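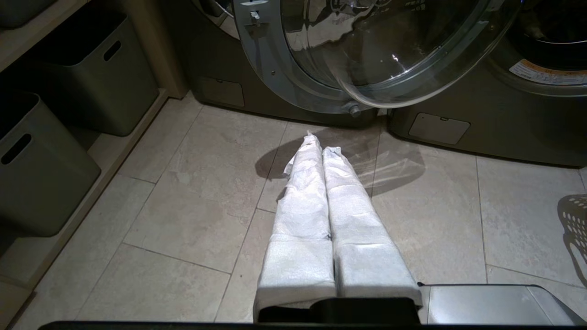 Ticket: Zultbridge City Pass shows Stallness Maritime Museum as closed on Thursdays

Status: Reopened (second time)
Raised by: Juwita Mangundap, visitor information desk
Assigned to: Herman Subramaniam, listings support
Product: Zultbridge visitor guide and pass, web and phone
Priority: Normal (desk has asked for High)

Original report

The guide says the Stallness Maritime Museum is closed on Thursdays. It isn't. It opens at 10 am, same as every other day except Monday, and it's on the paper map that way. Visitors with a pass come to our desk asking what else they can do because the phone told them the museum was shut. The pass also won't let them pick a Thursday entry time. The harbour walk page, which lists the museum as its last stop, has the hours right, so part of your system knows.

Please don't tell me to clear my cache. I did that before writing.

Reply, Herman

Thanks Juwita. I can see the closed label on the museum's own page. The hours come to us from Karppinen, the booking service the museum uses, and we refresh them overnight. I've forced a refresh and the page now shows 10 am for Thursday. Marking as fixed.

Reply, Juwita

It shows 10 am on the web page. On the phone it still says closed, and I still can't pick an entry time on either one. I'd hold off on "fixed". Reopening.

Reply, Herman

Fair enough. The phone keeps its own copy of the listings for up to 30 minutes so that people can use the guide where there's no signal. Could you try again after that?

Reply, Juwita

Tried after lunch. The label has gone from the phone, I'll give you that. Entry times are still greyed out for Thursday. Wulan at the other end of the desk gets the same on her tablet, signed in with a different pass.

I'd also like to know why a refresh was needed if they run every night. Either last night's didn't run, or it ran and did nothing.

Troubleshooting notes, Herman

1. Checked the overnight refresh. It ran and reported success. No errors for Stallness.

2. Compared the hours held by Karppinen with ours. They match, Thursday included.

3. Bought a test pass and tried Thursday. No entry times offered. Tried Friday, and times are offered as normal.

4. Tried Thursday at the old customs house, which uses the same booking service. Works.

5. Asked Karppinen support whether Thursday entry is blocked for Stallness at their end. They say no.

6. Restarted the entry time service anyway. No change.

Comment, Rohani Ginting (data team)

On item 1, "reported success" only means the file arrived and could be read. It doesn't check what's in the file against what we show. I've said this before. On item 5, I'd want to see that in writing with the museum's account number on it. Last time we were told there was no block, they had looked up the aquarium.

Comment, Herman

Asked again with the account number. Waiting. 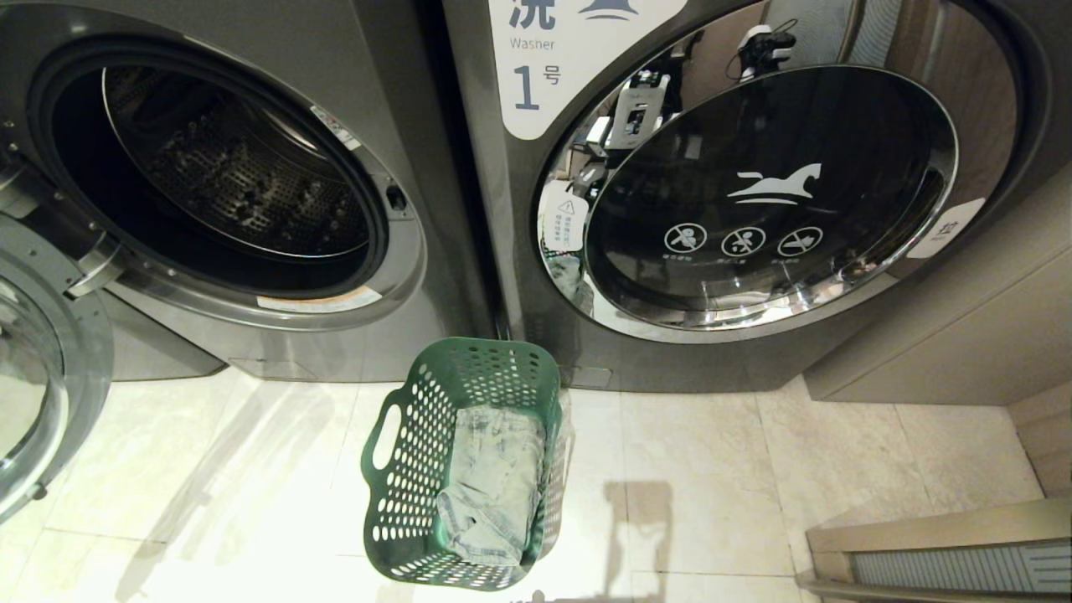
Comment, Rohani: The museum has two records in our system, and I don't believe anyone has looked at the second one. There's "Stallness Maritime Museum", which feeds the page and the opening hours, and there's "Stallness Maritime Museum (pass)", which feeds the entry times. They carry the same name and address, and on the admin screen they even have the same thumbnail. Think of two dark grey front-loaders side by side, with the door wide open on the left one so you can see right into the drum. You can look in there as long as you like and you won't find out what's in the other machine. Every check in the list above except the test purchase was done on the first record. Can someone please open the pass one before we restart anything else?

Reply, Herman

Opened it. The pass record has a weekly closure on Thursday, entered by hand in February with the note "gallery refit". No end date. Hand-entered closures override whatever Karppinen sends us, so the refresh would never have touched it.

Juwita, do you know anything about a refit?

Reply, Juwita

Upstairs gallery only, and it was finished ages ago. The ground floor never closed for it. I don't know who decided that meant the whole building.

Reply, Herman

I've removed the closure. Thursday entry times now appear on my test pass from 10 am. Marking as fixed.

Comment, Inmaculada Paredes (support lead)

Before we close this I'd like an answer on the first symptom. A forced refresh cleared the closed label on the public page. If the closure sat only on the pass record, the public page should never have shown it in the first place. Has anyone explained that?

Comment, Rohani

No. My guess is that the closure gets copied across when somebody saves the pass record, and the forced refresh wrote over the copy. It's a guess. If it's right, the label could come back the next time the pass record is saved, and Herman has just saved it.

Comment, Herman

Page looks fine to me at present.

Reply, Juwita

It looked fine to you the first time too. Please leave this open until we've been through a real Thursday with real visitors. Wulan is on the desk from opening and will try to book on her tablet and on the web page, then note what each one says.

Also, the Hukov lighthouse has a "(pass)" record as well, going by what comes up in search. Somebody might look at that while they're in there. We had a couple in this morning who swore it was listed as closed on Sundays, and I told them they must have misread it. I'm less sure now.

Action list, Inmaculada

Rohani to save the pass record on the test system and see whether the public page changes.
Herman to pull a list of hand-entered closures with no end date. There are 25 on the first search, and I'd like each one checked with the venue before anything is deleted.
Herman to chase Karppinen for the written reply, even though we think the fault is ours.
Wulan to report back from the desk.

Ticket stays open. Priority raised to High.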